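River trips at Skurnden to start again in June after quay repairs

12 January 2019

Boat trips on the river at Skurnden will start again in June, the operator Lavis has said, after a winter in which the town quay has been closed to all passenger boats.

The trips stopped at the end of last season when cracks were found in the lower steps. Passengers who had already booked were given the choice of a refund or a place on a later sailing. Repairs to the steps and the landing stage are under way, and the harbour office expects to hand the quay back before the summer timetable begins.

Lavis will run two routes this year. The shorter one goes upstream to the old ferry crossing and back, and takes 4 hours including a stop for lunch. The longer one carries on to Gratitz, where passengers spend the afternoon in the village before returning by boat in the evening. A coach back to Skurnden will be laid on for anyone who does not want to make the return journey on the water.

Tickets for the shorter trip will cost 35 euros for adults. Children under five travel free on both routes but still need a booking, as each child counts towards the number allowed on board. Prices for the Gratitz trip have not been announced. Life jackets are included, and passengers are asked to wear flat shoes for boarding.

Lunch on both routes will be provided by Bañuelos, the restaurant on the market square in Skurnden, which has taken over from the previous caterer. The menu is fried river fish with rice and pickled cucumber, or a bean stew for those who do not eat fish. Requests for other meals have to be made when booking and cannot be dealt with on the day.

The marsh on the east bank, which is where most visitors hope to see otters and herons, will be open to boats in the mornings only. Engines must be kept at low speed past the reed beds, and landing there is no longer allowed. The rule applies to private boats and hired canoes as well as to the trips run by Lavis. Walkers can still use the raised path from the car park at any time of day.

The swimming place below the weir will also reopen in June, provided that the water tests carried out in spring are passed. Samples are to be taken at the weir, at the quay and at the mouth of the side channel. Results will be put up on the notice board by the ticket office and on the town website.
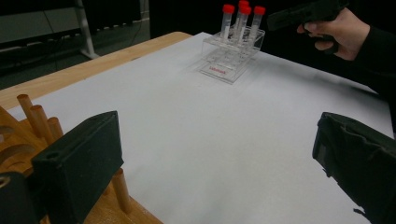 Test tubes with red screw caps in a clear rack.

Last summer the swimming place was shut for two weeks after heavy rain washed soil into the river. The town has since cleared the drain beside the campsite and put in a new grating. A sign in four languages will tell swimmers whether the water is open, and it will be changed each morning during the season.

Parking near the quay will be limited while the work goes on. Drivers are advised to use the field behind the railway station, from where it is a short walk down to the river. The field has no lighting and is closed overnight.

Bookings for the shorter trip open next month at the ticket office in Skurnden and by telephone. Groups of more than ten should write to Lavis in advance. Dogs are allowed on the open deck if kept on a lead.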